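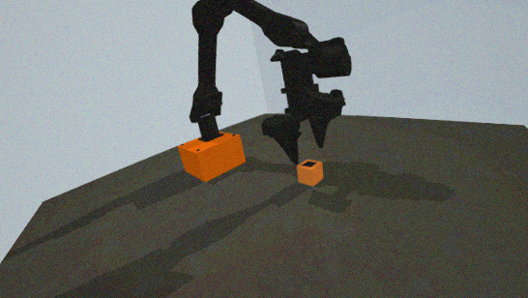

Konis Sanding Blocks are made for hand work on wood, filler and painted surfaces. They come in three sizes and four densities, and each density has its own color so you can find the right one in a crowded drawer. Orange is medium, the one most people buy first. The large rectangular block in the rendering at the top of the page is in that orange, shown lying flat with its long side to the front.

Product details

Material: closed-cell foam, same density all the way through
Sizes: small, standard, large
Densities: soft (gray), medium (orange), firm (blue), extra firm (white)
Use with: cut sheet paper, hook-and-loop paper (firm and extra firm only)
Sold: singly or in a box of 10

Choosing a density

Soft blocks bend around curves and are meant for chair legs, moldings and rounded edges. Medium is for general work between coats of paint or varnish. Firm and extra firm stay flat under pressure and are the right choice for tabletops, doors and filled areas, where a softer block will follow the low spots and leave them in place.

If you are sanding a panel with both flat and shaped parts, use two blocks. Going over a molding with an extra firm block will cut through the finish on the high points.

Paper and grits

The blocks take any paper up to 2000 grit, wet or dry. For wet sanding, soak the paper for a few minutes and rinse the block often – grit left on the face will scratch the next surface. The foam does not absorb water. Let the block dry on its side and keep it away from heaters.

Paper is not included. Ladefoged sheets fit the standard size when cut in half. Banis rolls fit the large size with a little to trim.

Customer notes

"I use the medium on kitchen cabinets, then 500 grit on the soft for the door edges. The large size is a bit wide for my hand but it covers a door quickly." – Jussara Moura

"Good block. I would like a rounded end on the small one." – Érica Guimarães

Ordering

Single blocks and boxes ship from the Claltgate warehouse. Orders placed on a Sunday are packed the next working day. Mixed boxes can be made up on request – write the colors you want in the order notes. The white large block is out of stock until November.

Item group 19: Hand Sanding
Related: sanding sheets, tack cloths, wood filler, dust masks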